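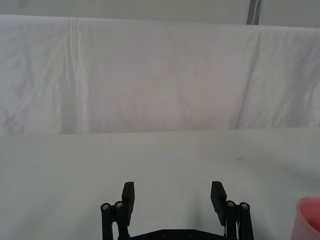
Figure 1. View from the wrist camera with the gripper open. A pink cup is at the lower right.

Teaching a Robot Arm to Move a Cup by Remote Control
Project report, Gekadwood student laboratory
31 May 2022

1. Introduction

In this project I studied how a robot arm can learn a simple table task from examples given by a person. The task was to take a plastic cup and put it down at another place on the same table. For a human this needs no thinking, but for the arm it contains several parts which can fail separately: finding the cup, coming to it from a good side, closing the fingers at the right moment, and letting go without pushing the cup over.

There are two common ways to give such examples. In the first one, the person holds the arm and moves it by hand. In the second one, the person stands away from the arm and drives it with a controller. I tried both during the first weeks and then decided for the second. The reasons are given in section 3.

The project began in October as a continuation of the course work of the previous year. The software for recording, which we call Jelleck in our laboratory, was already written by earlier students. My part was to prepare the workplace, record the demonstrations, train the model and test it.

2. Workplace

The arm stands at one side of a table. It has a parallel gripper with two black fingers, and a small camera is fixed at the wrist. The camera moves together with the gripper, so the fingers are always in the picture and the table changes behind them. I found this useful, as the distance between a finger and the cup can be judged directly from the image.

Behind the work area I hung a large white cloth. Before this, the camera saw shelves and people walking, and the first model reacted to them. When a chair was moved, the arm went to a different place. After the cloth was hung, this problem became much smaller. The cloth is not ironed and has folds, as can be seen in Figure 1, and at the top a strip of the wall is still visible together with a gray pole. I left it like this, because the folds did not disturb the training in any way I could measure.

The table surface is also very light. A pink cup on such a surface is easy to separate by color. This is an advantage for a first project, but it is also a limit, and I return to it in section 6.

3. Moving by hand or by remote control

When I guided the arm by hand, the movement was smooth and I could feel when a finger touched the cup. It took only a short time to learn. However, my own hand and sleeve came into the camera image in most of the recordings. The model would then learn from images in which a hand is present, while in the test there is no hand. I also noticed that I pushed the arm into positions which it could not reach well by its own motors.

With the remote control the image stays clean. I used a hand controller named Zarkska, which sends the position of my hand to the arm and has one trigger for the fingers. It was harder to learn. In the first afternoon I knocked the cup over many times, mostly because I could not judge the height. It helped me to look only at the wrist camera picture on the monitor and not at the arm itself. When I looked at the arm, I used information that the model does not have, and my demonstrations became faster but less useful.

4. Recording the demonstrations

I recorded 200 demonstrations with remote control. Each one began with open fingers and with the cup put at a new place on the table. I tried to include positions near the edge of the camera picture, where only a part of the cup is visible. In such cases I first turned the gripper slowly toward the cup until it was between the fingers, and only then went down. I did this always in the same order. In my early recordings I sometimes went down first and turned later, and the model trained on this mixture hesitated between the two ways.

One demonstration took roughly 30 seconds. After watching all of them again, I removed those where I stopped in the middle to think, or where the cup slipped. 141 demonstrations remained for training. Removing so many was not pleasant, but a long pause is dangerous for this method: the model learns that standing still is a correct action, and then it stands still forever.

5. Training and tests

The model receives the wrist image and the present opening of the fingers, and it gives the next small movement. I trained it on the computer of the laboratory, which we call Grímsdóttir, during one night for each version. The version reported here is the one after 3765 training steps. Later versions had a smaller error on the training data but moved less surely on the table.

In the tests, the arm reached the cup well when the cup was near the middle of the picture at the beginning. When it stood at the side, the arm usually turned in the correct direction, but sometimes it closed the fingers too early and touched the rim. When the cup was completely outside the picture, the arm moved slowly without a clear aim. This is understandable, as I had no such case in my demonstrations.

6. Limits and further work

All recordings were made with one kind of cup, on one table and by one person. I cannot say if the model has learned what a cup is or only that it should go to the pink area. A next student should add cups of other colors, and also a few objects which must not be taken.

I would also advise to record some demonstrations which start from a bad position, for example with one finger already too close to the cup, and to show how to come back from it. The control program and the list of removed recordings are kept in the project folder, with a short note for each removed one.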